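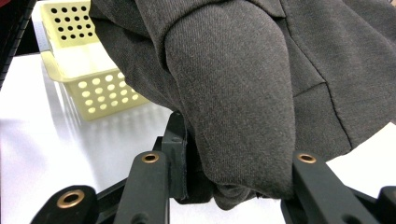
Why does a gripper need looking after if it only ever picks up clothes? Haf Jenkins put that question to the Sillstead learning desk, and it is a sensible one. Cloth is soft, and it seems as if nothing soft could wear out a machine.

The answer is that a gripper has many moving parts. Its two fingers are joined to bars called links. Where the links turn, there may be a small metal ring called a bushing. The ring lets the joint swing smoothly. If dust or lint gets inside, the joint can become stiff, and the fingers may no longer close evenly.
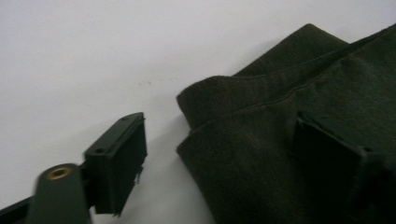 Cloth also sheds tiny fibers. These cling to the parts of the fingers that touch it, and most of all to rough or fuzzy coverings. At Sillstead, the gripper is checked after every 135 folds. The power is turned off first – always – and an adult technician does the work.

The technician brushes the fingertips with a dry brush and trims any threads that have come free. Each joint is then moved by hand, slowly, to feel for grit. A worn covering is taken off and a new one is put on. The whole check can take up to 10 minutes.
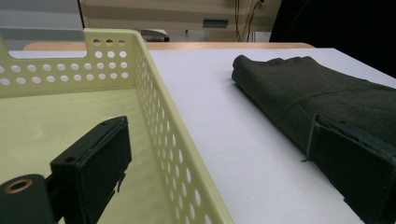
The last step is a test. The gripper must lift one garment and set it down nine times without dropping it. If it fails, the technician goes back to the joints and looks again. The result is written in the service log with the date of the check.

Page reviewed 8/22/20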